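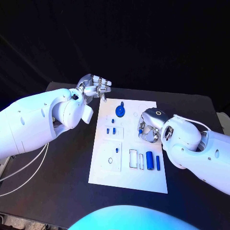

Savvas Athanasiadis reckons 1000 demos is heaps for a peg board and anything past that is just wearing out the motors. I'm not so sure, hence this post!

Posted by prue_k in Home & Hobby Robotics

We've been collecting on the Mallet board task at Prulville since April. Two arms, a white board, a bunch of blue pieces to go in their spots, and one of us driving the hands the whole time. We've got 197 clean runs so far and my shoulders are stuffed. My worry is that I've become too good at it. I go for the pieces in the same order every time, same grip, same little wiggle at the end, and the policy we trained on the weekend copies the wiggle beautifully and then just sits there if a piece starts out on an angle. Do I keep going until I hit 2000, or do I change what I'm recording? And do I bin the runs where I fumble? There's a lot of fumbling (mostly the skinny bar, I hate that thing).

kelpie_dan

More data is always better. Just keep going and get a bigger hard drive.

tess from the shed

Change what you're recording, I'd say. We did something similar on a Vendton rig and got more out of one arvo of messy starts than out of the whole fortnight before it. Shuffle the order you pick in and tip a few pieces over before you hit record. Swap drivers too if you can bribe someone, my brother-in-law does it for sausage rolls and his grip is nothing like mine, it's brilliant.

Keep the fumbles where you recover! If you drop the peg and then pick it up and get it in, that's gold, it's the exact thing your policy doesn't know how to do. Bin the ones where you gave up, or at least put them in their own folder so they don't sneak into training. And write down the lighting colour for each batch. We forgot and spent ages trying to sort it out afterwards. 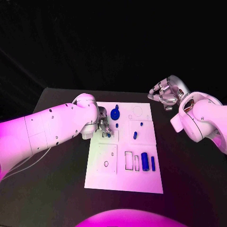
Savvas came back to me after reading that and said fine, but only if we hold 6 starting layouts aside and never train on them, otherwise we won't know whether the shuffling did anything. Fair enough, I suppose. I've started a spreadsheet with start layout, driver, light colour and a fumble column (yes/no/awful).

One more thing though, Tess, do you trim the still bits at the start? I tend to sit there for ages working out which hand to use, and I reckon that's where it learnt to freeze.

prue_k

tess from the shed

Yep, trim them. Leave a tiny bit so it isn't moving from the very first step, but a long think at the start will teach it to have a long think as well. There's a trimming script in the Renduvgate tools, a bit clunky but it does the job. Check the first few by eye before you let it loose on the lot.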